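Rental Listing Wording and Time to Let in Nirnholm
Student project report, Applied Statistics II
Submitted 2023-09-29

1. Purpose

Property rental listings follow few fixed rules. Two listings for near-identical units can differ in length, order of rooms and level of detail. The project tested whether the wording of a listing is related to the number of days the unit stays on the market. Rent, floor area and district were treated as control variables.

2. Data

Listings were collected from Noltent, a rental portal that covers Nirnholm and the surrounding towns. Collection ran through June. The raw set held 736 listings. Duplicates were removed first, then rooms in shared houses, then short-term and furnished holiday units. Listings without a stated floor area were dropped as well, because area could not be estimated reliably from the room list. The final set held 259 listings.

Days on the market were measured from the first appearance of a listing to the day it was marked as let. Units still open at the end of the month were kept and treated as censored.

3. Variables

Each listing text was coded for the following:

Word count, excluding the address line and the agent's contact block.
Heating type stated (yes/no).
Parking stated (yes/no).
Storage stated (yes/no). Closets, basements and sheds all counted.
Pet policy stated (yes/no), whether pets were allowed or not.
Deposit amount stated (yes/no).
Evaluative words per 100 words ("charming," "bright," "spacious" and similar).
Order of rooms (kitchen first, living room first, other).

Coding was done by hand using a written guide. A second pass was made on a random part of the set two weeks later. Most disagreements between the passes concerned storage, where phrases such as "plenty of space for your things" had first been coded as yes. The guide was changed so that only a named storage space counted.

4. Method

A Cox proportional hazards model was fitted with rent per square foot, floor area and district as controls. Text variables were added one at a time and then together. District was entered as a factor with Lò as the reference level, as it had the most listings. The proportional hazards assumption was checked with Schoenfeld residuals.

5. Results

Rent per square foot was the strongest predictor in every version of the model. Of the text variables, a stated pet policy and a stated deposit were both linked to faster letting. Word count had no clear effect once area was included. Larger units simply have longer listings. Evaluative words showed a weak negative relation that disappeared when the Wimer district was left out. Room order had no effect.

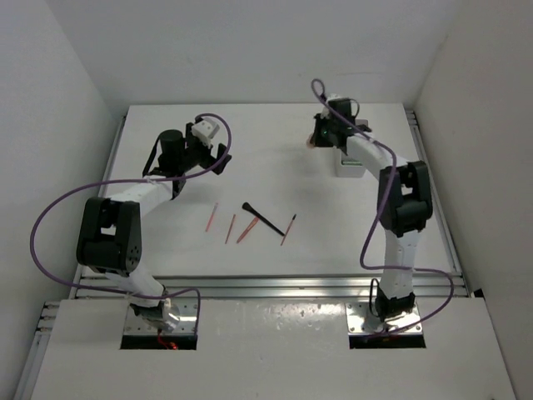 6. Limitations

The set covers one month and one portal. Units let privately, or before they were listed, are missing. The date a unit was marked as let depends on how quickly the agent updated the page, and one agent appeared to update all of its listings in batches. Photographs in the listings were not coded, although they probably affect inquiries more than the text does.

7. Further work

The same coding guide could be applied to a winter month to check for seasonal differences. Agent should be added as a random effect if a larger set is available. The coding guide and the model script are attached as Appendix A and Appendix B.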